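Re: [plirnik-users] Console dashboard 4 beta: where did the friends row go?

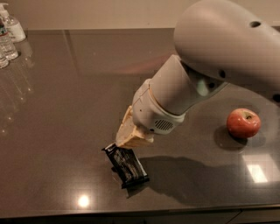 Grey arm, brown countertop

Hi all,

Quick one as I've got to be out of the house by half past. Quoting the earlier message underneath in bits so I can answer in order, sorry if the wrapping goes funny, my mail program does that.

> Got the Plirnik dashboard beta last night on the living room
> console. Took ages. Now the friends row has vanished from the
> home screen and I can't find it anywhere in settings. Is it
> gone for good or have I missed a switch?

Not gone. Moved. Press the left shoulder button twice from home and it slides in over whatever you've got open. You can pin it back on the home screen but the option is under Display, not under Friends, took me most of an evening to find. Display > Home rows > Show hidden. Tick it, back out, and you have to go right out to the home screen before it saves. If you just switch off from the menu it forgets.

One catch. Pinned, it only shows 4 people at a time and the order is whoever was on last. No favourites at the top any more. I've put that in as feedback and so should you if it bothers you, the more the better.

> Also the store tab is now first and I keep landing in it by
> accident. Very annoying.

Yes. Same. Can't be moved in this build as far as I can see. What you can do is set the console to start up in Library instead of Home, then you never see the store unless you go looking. Startup screen, bottom of the System page. Poojary say the tab order will be "reviewed", make of that what you will. I'm not holding my breath.

> How big was the download for everybody else? Mine said 3,977 MB
> which seems mad for a menu.

Mine was exactly the same so I think that's just the size. It pulls down the whole system image, not only the menu, plus all the new voice stuff whether you want it or not. It wants twice the space free while it unpacks, so if anyone is on the small drive clear something off first. I had to delete Gondwood to make room and then download that again after, which was the rest of my night gone. Saves were fine, they stay on the console even if you take the game off.

If it sticks at the second progress bar leave it alone. Mine sat there for around 330 seconds with no movement at all and then jumped straight to the end. I very nearly pulled the plug.

> Does Gondwood still run? I'm halfway through the Nullusberg
> chapters and don't want to lose it.

Runs. Loads a bit quicker if anything, particulary going in and out of the Nullusberg town map. Two things I've noticed though:

- screenshots now save to the captures folder with no game name, so they're all in one heap
- the quick resume sometimes drops you at the last checkpoint and not where you actualy stopped. Save by hand before you put it to sleep. Happened to me 2 times, lost the whole cable car bit and had to do it again

No trouble with trophies or the cloud copy. Did a test with a second profile before I risked my own, seems ok.

> And can you go back to version 3 if you hate it?

Sort of. There's a Leave Beta button, but it wipes the console and puts 3 on clean. Games all need downloading again. Cloud saves come back, local ones don't, so copy anything you care about on to a stick first (the stick has to be formatted by the console, it won't take one straight from a computer). There was talk on here in February of a way round it by holding two buttons at power on. Tried it, did nothing on mine. Might only work on the older model.

My own view, for what its worth: stay on 3 if it's your only console or if the family use it. The new look is quicker to get round once your thumbs learn it, and the search is miles better, finds things with the spelling wrong. But the chat overlay drops out every hour or so and you have to sign in again, and party invites arrive late or in a lump.

Has anyone got the new guide working with a third party pad? Mine connects but the middle button does nothing. Proper pad is fine. Reply on list please, not to me direct, I lose things.

Right, going to miss my bus.

Last updated: February, 07:52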